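Folding a Paper Boat: How Clear Are Printed Instructions?
Project report, Design and Making module
Group: Vanderleia Bastos, Jerome Villanueva, Rezaul Mollah
Supervisor: Jamila Fakir
Submitted September 30, 2025

1. Background

We wanted to find out which parts of a paper folding leaflet people get wrong. Our leaflet has 16 steps and was drawn by Jerome. It starts with a simple corner fold and gets harder from there. A corner that is slightly out at the start makes the later folds difficult to line up. 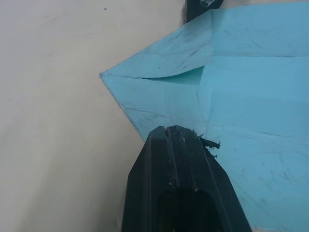
2. Materials

The leaflet asks for a thin sheet, a flat table and a pair of scissors for trimming to a square. We chose one plain colour so that nobody could use a printed side as a guide. Light blue was easy to see against the pale table tops, and the fold lines showed up well enough to check afterwards. Our budget covered 200 sheets from Skadar, a local paper shop.

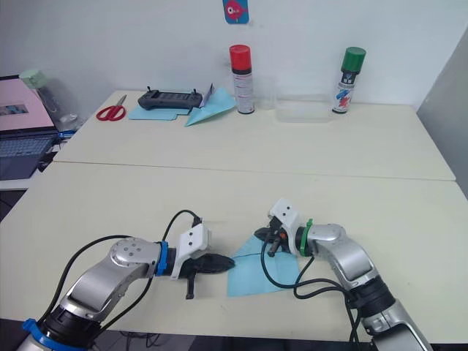 Trimming comes before any folding in the leaflet, and Rezaul thought it needed a page of its own. A sheet that is not square gives one long flap and one short one. The red-handled scissors stayed on the far table, within reach if a sheet needed correcting. We marked the cutting line in pencil first – this added time but saved paper.

3. The difficult steps

Steps 9 to 11 ask for the paper to be opened up and pressed into a new shape. A flat drawing does not explain this well. Layers overlap, and it is hard to tell which edge the arrow in the leaflet refers to. 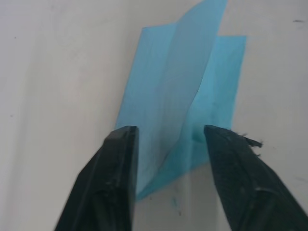
Photo: Vanderleia Bastos / project group

Jerome redrew these three steps with the front layer shaded and the back layer left white. He also put a small letter at each corner, so the text could say "bring A to C" instead of "fold across". Patricio Manzano, who teaches the drawing class, suggested thicker lines for folds already made.

4. Changes to the leaflet

The first version had 700 words of text, far too many for a single folded page. We cut the general advice and kept only what belongs to a step

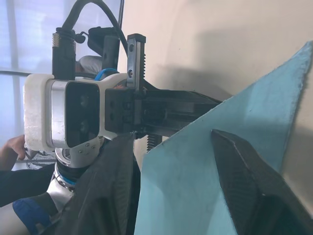

or to the drawing beside it. The letters at the corners let us drop most of the sentences about left and right. Step 5 was split in two.

5. Further work

The new leaflet will be tried in October with the first-year group. Rezaul will keep a sheet from each step to go with the drawings.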